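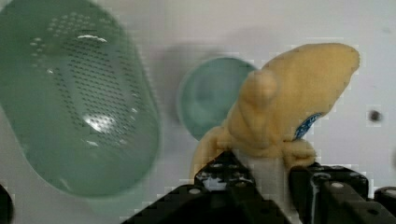
*Wrist cam, banana in the gripper, colander on the left*

# Gripper won't let go after a pause - anyone else?

**taltico_bench**

Right, quick one, got to be back on it at 2. Tabletop arm, Tamano controller. Pick is fine. If I hit pause with something in the fingers then resume, open command gets acknowledged and nothing moves. 20 times out of 200 runs. No fault code untill I power cycle, then I get 103 in the log.

Soft toys so far, so no harm done. Same table from overhead, arm at the bottom and the oven over on the right:

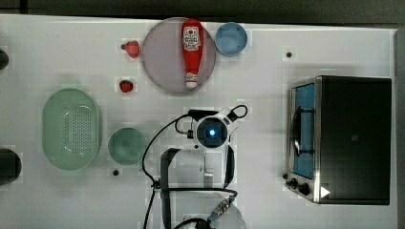
## Replies

**mossop**

103 on mine was a stale position after resume. Controller thinks it's already open. Re-home the gripper before you send anything.

**cold_solder**

Disagree. If it was position you'd get it every time, not one in ten. I'd look at the cable. Loops round the wrist like that get tugged when the arm reaches. Had the same on a Lauritsen, swapped the lead, gone.

**mossop**

A bad lead doesn't wait for you to press pause though does it

**cold_solder**

It does if pausing is when the arm sags a bit. Check before you rule it out.

**taltico_bench**

Tried re-homing. Works, but it opens wherever it is, so whatever's held gets dropped. Not great over the oven or the bowls. Wiggled the cable as well, nothing obvious but I only gave it a minute. What I really want is to get the thing down low first, then re-home. Trouble is it sticks up here, well clear of the table

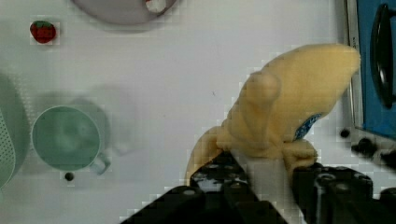
and the jog buttons are locked out until the fault's cleared. So power cycle, and hands well away when it comes back. Had it snap open on me once doing that, near enough my thumb.

**plumduff**

Please don't have your hands anywhere near it on a power cycle. E-stop in, then power, then check. Forget the cable, thats the bit I'd be reporting.

**taltico_bench**

Fair. Sent the log to Broltico this morning. New lead going on tonight anyway, will post the count after another 200.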